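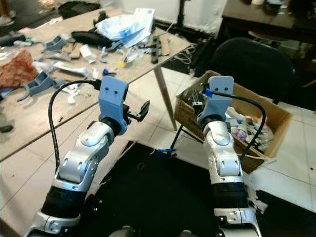 生活環境デザイン演習I 第4回配布資料
作業台の片づけ:散らかりを分類する

担当:Ibsa Gashaw
配布日:2025年10月9日

1. 今回の範囲

前回は収納家具の寸法を扱いました。提出されたレポートを読むかぎり、皆さんは棚の奥行きについてかなり詳しくなったようです。ただ、棚に何を入れるのかという点に触れた人が少なかったので、今回は棚の手前で起きていること、つまり作業台の上を扱います。

教科書では第6章の後半にあたります。章の前半は「整理の歴史」ですが、講義では飛ばします。試験にも出しません。読みたい人は読んでください。私は二度読みました。

2. 用語

この授業では次の言葉を区別して使います。日常会話で混同するのは自由ですが、レポートでは減点します。

滞留物:使う予定があるのかないのか、持ち主にも答えられない物。作業台の上の多数派です。
仮置き:次の置き場所が決まっている物を、短時間だけ台に置くこと。置き場所が決まっていなければ仮置きとは呼びません。「とりあえず」は場所の名前ではありません。
定置:決まった場所に戻してある状態。作業台の上が定位置という物も、少数ですが存在します。
抜け殻:中身を出したあとの箱、袋、筒、緩衝材。中身より長生きする傾向があります。

抜け殻と滞留物の境目はよく質問されます。中身が入っているかどうかを確かめるまでは、滞留物に数えてください。黒い布の袋が一つ台の真ん中にあったとして、外から眺めて「空でしょう」と書いたレポートは受け取りません。開けてください。

3. 作業台に集まる物の五つの型

冒頭の作業場の木の机を題材にします。ごくふつうの散らかり方で、教材としてはありがたい部類です。

(1)布もの
机の端に、赤とオレンジの柄の布がくしゃっと置いてあります。布は台の上でもっとも判断を先送りされる物です。たためば片づいたように見え、丸めれば使用中のように見えるからです。雑巾なのか、覆いなのか、誰かの私物なのかを先に決めます。決まるまでは洗ってもたたんでも同じことです。

(2)部品
灰色がかった青のプラスチックの部品が、布のすぐ隣に一つ、奥のほうにもう一つあります。部品の問題は、用途を知っている人が限られることです。知っている人に聞く以外の方法はありません。聞かずに捨てた人が、翌週になって探している側に回る例を私は何度も見ています。迷ったら札をつけて部品箱へ入れます。札には品名がわからなければ「不明」と書き、見つけた場所も書き添えてください。

(3)包装
白と青の大きなビニールの包みと、段ボールの切れ端。包装は体積のわりに情報が少なく、台の面積を堂々と占領します。畳む、潰す、束ねる、の順で処理します。段ボール片については「何かの下敷きに使える」という意見が毎年出ます。使えます。ただし下敷きが必要になった日には、だいたい新しい段ボールも届いています。一枚だけ残し、あとは資源ごみに出してください。

(4)筒と長物
白い筒状の物が黒い袋の手前に一本。さらに机の手前の縁近くに、細長い白い物があります。筒なのかケースなのか、離れて見ただけでは決められません。長い物は転がるか、はみ出すか、その両方です。縁と平行に置いてあると整って見えるので油断しますが、向きがそろっていることと片づいていることは別の話です。立てて収める場所を用意してください。

(5)線
机の右端から白いケーブルが垂れています。ケーブルは一本抜くと隣の物まで連れてくることがあるので、必ず最初に行き先をたどります。どこにもつながっていないと確認できたら、外して巻き、用途を書いたテープを巻きます。確認する前に引っぱらないこと。この一行だけは暗記してください。

4. 手順

演習室では次の順番で進めます。

ア 台の上を撮影する。片づけた後では思い出せません。
イ 線をたどり、外せるものを外す。
ウ 袋とケースを開けて中を確かめる。机のいちばん奥にある黒いケースのような物は忘れられがちなので、奥から手前へ進む。
エ 抜け殻をまとめて台から下ろす。
オ 残った物を、定置・仮置き・滞留に分け、色の札をつける。
カ 滞留の札がついた物を「保留箱」に移し、箱に日付を書く。
キ 天板を拭く。
ク 床を見る。

クを飛ばす班が多いので補足します。床に物がないのは良いことですが、台の上の物を床に下ろして完成とした班が昨年ありました。天板はたしかに美しかったです。机の脚が斜めに開いた型の場合、脚の内側に物を押し込むと掃除機も足も引っかかるので、そこも見ます。床が白いタイルなら、小さなねじや切りくずは色の対比で見つけやすくなります。見つけたら拾ってください。見つけやすいだけでは減りません。

5. 保留箱の期限

期限は27日とします。なぜ27日なのかとよく聞かれますが、一か月にすると月末に集中し、月末は皆さんが忙しいと主張するためです。期限を過ぎた物は、持ち主が理由を一行書けば一度だけ延長できます。「いつか使う」は理由に数えません。5月に受け取った延長届のうち、文として完成していたものはごくわずかでした。

保留箱は一台につき一つです。二つ目を置いた時点で、それは収納家具になります。前回の内容に戻ってしまうので避けてください。

6. 道具について

演習で使う札はTelwoodの紙札、箱はVovmontの中型です。どちらも教材室にあります。同等の物なら持ち込みもかまいません。ただし、片づけのために新しい箱を買ってくると台の上に箱が増えます。購入は分類が終わってからにしてください。予算は一班1000円までです。領収書のない申請は、内容がどれほど感動的でも通りません。

7. 演習課題

身の回りの作業台を一つ選び、次をまとめてください。台所の調理台でも、研究室の机でも、実家の工具台でもかまいません。実家の場合は家族の許可を得ること。

・片づける前の状態の写真
・五つの型への分類表。どれにも入らない物は「その他」にせず、型の名前を自分で考える
・判断に迷った物を一つ選び、迷った経緯を10行以内で書く
・片づけた翌朝の写真

最後の項目は「翌朝」です。直後の写真を二枚に分けて提出しても、光の向きでわかります。翌朝に元どおりになっていた場合も、そのまま出してください。減点はしません。何が最初に戻ってきたかを書いてあれば、むしろ加点します。

提出は2441教室前の箱へ。提出箱の上に物を置かないでください。

次回は引き出しを扱います。各自、自宅の引き出しを一つ、中身に手をつけずに観察してきてください。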